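How to Put Together a Travel Health Folder and Kit

July
By Lộc Vi

Every summer the same thing happens at our house. The suitcases come down, the good sandals go missing, and sometime after supper I remember that I haven't given one thought to medicines, shot records or what we'd do if one of us got sick far from home. A few years ago I finally sat down and worked out a way of doing it that I could repeat without having to think too hard, and friends have asked for it often enough that I've written it out (at some length, sorry, I do go on).

You'll need a thin folder with pockets, a zippered pouch, a pen, some sticky labels and an evening. It goes faster with two people, one reading things out and the other writing.

Start with the shots

Call a travel clinic or your regular doctor as soon as you know where you're going. Six weeks ahead is good and eight is better. Some vaccines are given as a series with a wait between doses, and some need time to start protecting you. If you've left it late, call anyway! They can often still do something useful for you, even the week before.

Have your whole route handy when you call, layovers included. A few countries ask for proof of certain vaccinations depending on where you've just been, and a long stop in an airport can count. I once forgot to mention a stopover and had to call back twice, and the woman at the Pawłowska clinic was very patient with me both times.

Then find your old records. Ours were in three places: a kitchen drawer, the back of a baby book, and an email from a school nurse. If yours can't be found, your doctor's office or your state's immunization registry may have them. Put the originals in the folder, make one paper copy for a different bag, and take a clear picture of each page with your phone.

Make the one-page sheet

Every traveler gets a single sheet of paper. Write or type it in large letters and put these on it:

Full name as it appears on the passport, and date of birth
Allergies, especially to medicines, and what happens when you have a reaction
Medical conditions, in plain words
Every medicine you take, with the generic name, the dose and the time of day
Your doctor's name and phone number with the country code
Someone at home to call
Insurance company, policy number and the emergency line

The generic names matter quite a bit. Brand names change from one country to the next, and a pharmacist abroad may never have heard of yours. The generic name is usually in small print on the label. If you're going somewhere you don't speak the language, ask a person who does to write out the allergies and conditions on the back. My neighbor Jarosław Gajewski did the Polish for ours before we went to stay with his cousins, and he added a very polite sentence at the bottom thanking the doctor for their time, which I've kept on every version.

Count your pills

I know, it's dull. But do it at the table, with the bottles all lined up and the television off. Work out how many days you'll be gone and add 7 for delays. On our longest trip so far we were away 70 days, and one of us takes a tablet in the morning, so that one was easy arithmetic. Multiply by two for anything taken twice a day, and write the number you need on a sticky label on the lid.

If the number is more than your pharmacy normally hands over at one time, ask about a vacation supply. You may need your doctor to call it in and your insurance to agree to it, and that can take a while, so this is a job for early on. We had to fill 105 tablets once and it took three phone calls and a form.

Keep prescription medicines in the bottles they came in, with the labels on. I love a weekly pill organizer as much as anyone and I do bring an empty one to fill when we get there, but for the trip itself leave everything in its own bottle. Check, too, that what you take is allowed where you're going. Some perfectly ordinary medicines here, including certain ones for pain, sleep and attention, are restricted in other countries, and you might need a letter from your doctor or a permit. The embassy's website is the place to look.

Medicines go in your carry-on. All of them, always. If something has to be kept cool, ask your pharmacist what temperature range it can handle and what kind of case to use.

Fill the pouch

Ours is a flat zippered one called a Pukis that I bought at a luggage shop in Plestgate, but any pouch that opens wide will do nicely. What goes in depends on your family, and you should run your own list past a doctor or pharmacist if anyone is very young, pregnant, elderly or taking regular medicines. We pack:

A thermometer, with a fresh battery
Something for fever and pain
Oral rehydration packets
Something for diarrhea, and something for an upset stomach
An antihistamine
Bandages, gauze, tape and a small tube of antiseptic
Blister pads (more than you think — our walking week around Clolcombe used up the whole box)
Tweezers
Insect repellent and sunscreen
Hand sanitizer
A couple of clean cloths

Before packing, clear the table, wipe it down and lay everything out so you can read the dates. Anything expired goes in a bag for the pharmacy take-back bin.

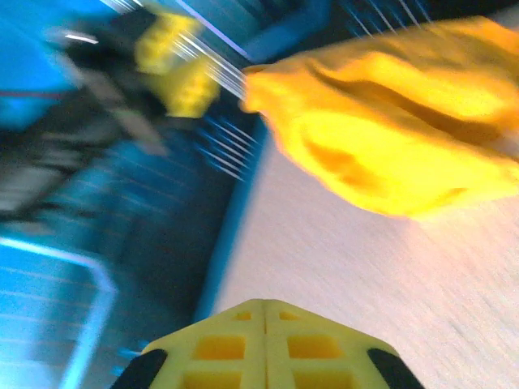
Yellow cloth at the table.

Once you're happy with the pile, put the things you'd want in a hurry on top. For us that's the bandages and the rehydration packets. Liquids over the airline limit go in the checked bag, so move those out now while you're thinking of it.

Look up help before you need it

Spend fifteen minutes on this, with a cup of something. Find the local emergency number for each place you're staying, and the nearest hospital or clinic, and write them on the back of the one-page sheets. Then call your insurance company and ask them outright: am I covered there, do I pay first and claim later, and does this include being flown home? Write down the answers and the name of the person who gave them. If the answer to that last one is no, look into a separate policy for medical evacuation.

When you get home

Leave the folder out for a little while before you put it away. If anyone comes down with a fever, a rash, or a stomach that won't settle in the weeks after a trip, call the doctor and tell them where you went and when, even if it seems like an ordinary bug. With a fever after time in a malaria area, call the same day.

Then restock the pouch, write in any new shots, and tuck the folder somewhere you'll find it again. Ours lives with the passports, on the shelf above the coats.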